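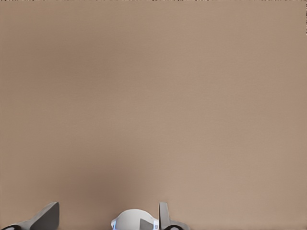 Hi Delyth and everyone, thanks so much for all the lovely notes about home hair colour! I've been a brunette my whole life and I'm finally going a shade lighter for my cousin's wedding in August. What I'm after is a soft, warm tan, much like the plain surface in the first picture – a muted beige-brown with the faintest touch of pink and no stripes.

On Mar 27, 2024, Delyth Lloyd wrote:
> Muthoni, do a strand test first, love, and leave it
> up to 5 minutes longer if your greys are stubborn.
> The Hasell gloss was gorgeous on me.

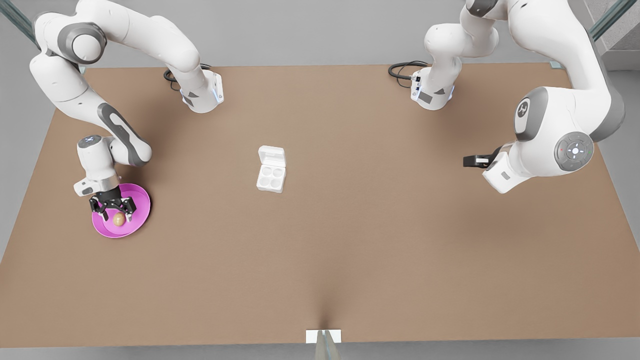
I did the strand test last night, tucked in behind my ear, and I'm thrilled with the colour so far! Has anyone tried the Hasell gloss over curls, though? Mine do get thirsty.

Cheers,
Muthoni Mabula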